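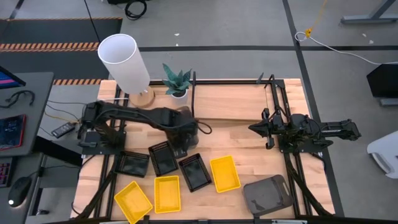

Small-parts baskets on sale through January

The shallow plastic baskets from Vinstead are back in the Harmont store, and they are reduced until the end of the month. They come in packs of 3 or 6, and the larger pack works out cheaper per basket.

Customers mostly buy them for desk drawers and bathroom shelves, but they do well on an open tabletop too. Put mail in one, chargers in another, and keep one clear for whatever comes out of your pockets at night. Baskets with mesh sides let crumbs and dust fall through, so shake them out over the sink every few weeks. A rinse in warm water takes care of the rest. Please don't put them in the dishwasher, as the rims can warp.

Measure your drawer before you come in. The baskets have a lip that adds a little to the width at the top, and we have had a few returned for that reason. Unused baskets can be exchanged at the front counter with a receipt.

We received over 600 in this delivery. The Messina store has the same stock but opens later, at 10 a.m. Lids are sold separately and are expected in both stores in February.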